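刚把三月份开始记的账从头到尾翻了一遍，趁咖啡还没凉，写一串关于“我怎么把自己从个股里捞出来”的帖子。长，慢慢看，随时可以划走。

先说背景。我不是科班，大学学的是园林，第一份工作在苗圃。投资这事完全是被同事带进来的，午休时大家都在看盘，我也跟着看，看着看着就开了户。

第一只买的是 Tronden，做水泵的。理由说出来有点丢人：苗圃里用的就是他们家的泵，没坏过。我觉得一家泵不坏的公司，股价应该也不会坏（请笑）。

结果还真涨了！半年，什么都没干，账面上就多出来一截。这是我这辈子在钱上吃过最大的亏，因为从那以后我就以为自己懂了。

然后是 Clanar。这个我连他们卖什么都说不清，只知道论坛里天天有人贴图，说“底部放量”。我买了，跌了，又补，又跌，再补。现在看那几笔成交记录，每一笔都挑在当天最贵的那个钟头，也算一种天赋。

那阵子我的状态是：早上六点醒，第一件事摸手机；吃饭看，等红灯看，给我妈打电话的时候开着免提也看。我妈问我是不是谈恋爱了。

真正让我停下来的是 Ákos Gál 的一封邮件。我们以前一起上过一个晚间的财报阅读课，他后来去做了信用分析，我发了一大段 Clanar 的“研究”给他，求表扬。他回得很短：你写了四页，里面没有一个字讲现金流。

我气了两天。第三天打开年报，翻到现金流量表，看完就不气了。利润是有的，应收账款涨得比收入快得多，经营现金流是负的，而且连着两年都是负的。这些数字一直摆在那儿，我一次都没点开过。

卖掉的那天我亏了 2366 欧。对有的人来说是零花钱，对我来说是一整年的暑假加一副新眼镜。我把这个数字写在便利贴上，贴在显示器右下角，到现在还在，胶都换过一次。

接下来讲我后来定的规矩，好几个朋友私信问过，干脆写在这里。

规矩一：钱先分家。够花 12 个月的生活费放在随时能取的地方，这笔钱不许叫“子弹”，也不许叫“机会”，就叫生活费。以前我管它叫子弹，于是它真的被打出去了。

规矩二：剩下的钱，90% 进宽基指数基金，每个月工资到账的第二天自动扣。我不选日子，不看点位，也不在群里问“现在能不能上车”。

规矩三：最后那 10% 随便玩。想买泵就买泵，想买谁都行，亏光了也不许从另一边搬钱过来补。这一条是给自己留的气口，我太了解自己了，完全不让碰，三个月以后一定会偷偷开第二个账户。

规矩四：买任何单只股票之前，手写一页纸。写它靠什么赚钱，钱收没收回来，欠了多少，什么情况下我承认自己错了。写不满一页就不买。靠这一条我已经放过了 Baidoo，当时写到第三行就写不下去了，第三行是“大家都说好”。
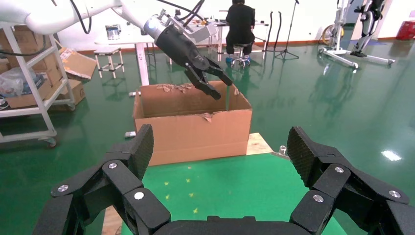

Noemi Pace 在底下回我：那 10% 你也别太宽容，我当年就是从“随便玩”的那个小仓位开始加杠杆的，玩着玩着它就成了大仓位，等反应过来，指数那边反倒成了零头。

说得对，我得补一句：10% 是按投进去的本金算，涨上来的部分每年年底剪一次，剪下来的全部归到指数那边（园林人的职业病，什么都想剪）。杠杆一分没有，融资那个按钮我打电话让券商关掉了。客服问了我三遍确定吗，我说确定确定确定。

还有人问我费率。这个我真是后知后觉。以前持有的一只主动基金，每年管理费 2%，我当时觉得两个点能有多少嘛。后来自己拉了张表，把时间拖到三十年，看着两条线越分越开，当场就去填了赎回单。

赎回的时候 Serena Villa 劝我别一刀切，先看看税。她提醒得太是时候了，我那只里面有浮盈，分两个年度卖，能省下一笔。各地规矩不一样，你们自己查清楚再动手，别照抄我。

说说 Plaltex 吧，我现在那 10% 里唯一的一只。做工业包装膜的，无聊到家，电话会我听过一次，听到一半在沙发上睡着了。可是那一页纸我写满了，还写到了背面。欠债少，客户分散，钱基本都收得回来。

买完到现在，涨过也跌过，目前比成本低一点点。我发现我居然不难受！以前跌三个点我能一晚上睡不着，现在我就把那页纸拿出来再念一遍，理由还在就放回抽屉。

抽屉里现在有七页纸，真正买了的只有一家。Gøran Sundqvist 说我这不叫投资，叫写作文。行吧，作文就作文，反正纸便宜。

对了，关于“要不要等跌了再进”。我试过，等了整整一个春天，拿着现金看它一天一天往上走，最后在一个特别高的地方受不了冲进去了。所以我才改成自动扣款。我的耐心就值一个春天，得承认。

看盘软件我没卸，但是挪到了手机最后一页的文件夹里，和指南针、计步器住在一起。一个月开一次，记账那天开。剩下的时间拿去读年报，或者给阳台上的番茄打杈。

有人要我的记账表模板。很简陋的，就四列：日期、投进去多少、当时在想什么、一年后回来看怎么评价。第三列最有用，也最难看。我三月那一行写的是“感觉这次不一样”，旁边我后来用红字批了一个“哈”。

书单就不列了，Kimie Sekiguchi 之前整理过一份，比我的全，我去问问她能不能公开，可以的话接在这条后面。

最后再啰嗦一遍：我不是顾问，没有牌照，上面提到的公司我都不推荐你买，包括我自己还拿着的那只。咖啡凉了，我去热一下，问题留在评论里，晚上回来看。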